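Friday, September 14, 2018

Open day at Cliria, quick write up before I forget it all

Right, typing this on the train so excuse the mess. Went to the open day at Cliria this afternoon. They do software for robot arms, mostly for people who pack things, and once a year they let the public in. Khadija Zerouali got me on the list back in August and I very nearly didn't go. Glad I did. Feet hurt.

Getting there - bus 212 from the station, then a walk through the trading estate. No signs. Walked past the door twice. Inside it's a normal office with a big high room at the back, coffee in paper cups, name stickers, the lot. Mine said Nabila Sabre, which is wrong but close enough.

First stop was the real arm, which everyone crowds round. It was picking up tubs and putting them in a tray. Pick, place, pick, place. Fine. I've seen that sort of thing on telly and I was stuck behind a very tall man so I drifted off after a bit.

The good part was upstairs. A long desk, two big screens and a chap called Moataz Bouazza running the simulator, which they call Panness. (No idea why, forgot to ask.) The idea is that the robot practises in a made up room on the computer before anyone lets it loose on real stuff. A made up robot can bash into a made up wall all day long and the only cost is the electricity. Moataz said they used to do everything on the real arm and went through fingers at a shocking rate.

What I hadn't expected was the rooms. I thought it would be all grey boxes and graph paper. No - they're decorated! And decorated by a lunatic. Every time he loaded a new one it had different walls, different floor, different pictures hung up. Cobbles indoors. Colours you would never live with. I asked if somebody sat there choosing it all and he laughed, it's picked at random, the computer just grabs whatever's in the folder.

Moataz let us have the view from behind the gripper, so you feel a bit like you're riding on the back of it.
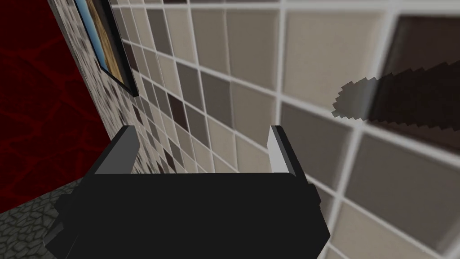 Riding along behind the gripper in Panness. Cobbles, red wall, bathroom tiles, why not.

It took me ages to get my bearings from back there. Everything close to you is enormous and then the wall shoots off into the distance and the tiles go tiny. You lose all sense of size. My brain kept wanting it to be a swimming baths.

So why all the mad wallpaper? Moataz explained it and I think I've got it right, more or less. If the robot only ever practises in one plain room, it gets used to that room. Then you take it to a real warehouse with a yellow floor and a poster on the wall and it goes to pieces. Mix up the backgrounds enough and it learns to stop caring about them, and look at the thing it's meant to pick up instead. Like learning to drive on lots of diffrent roads, was how he put it. Pao-chu Su, who was on the next chair and clearly knows a lot more than me, asked him about lighting and friction and then there were ten minutes I did not follow at all. Sorry. Drank my coffee.

Then we got a go. There's a little handset, two sticks and a button for the fingers. I had 3 tries at steering it and made a hash of each of them. First time I went the wrong way entirely. Second time, straight into the wall. Third time I got near the block and shut the fingers too early, closed on nothing. Pao-chu did it in one, annoyingly. A boy of perhaps nine did it in one as well and wanted to know if you could make it throw things. Moataz said not on a Friday.

One thing I wasn't sold on. Karim Ouazzani gave the talk at the end and he made it sound as if everything learned in the simulator just carries over to the real arm. I asked Moataz on the way out and he pulled a bit of a face and said "some days". Would have liked to hear more about the other days, that's the talk I'd have gone to.

Also the talk was almost an hour and the chairs were those folding ones.

If you want to go next year, get there early and go upstairs first while they're all gawping at the tubs. Take your own lunch, there was only shortbread. And write down the bus times before you leave the house, I stood at that stop for ever and there's no shelter.

More when I've found my notes from the Toria stand, I know I put the leaflet somewhere. My stop next, got to go.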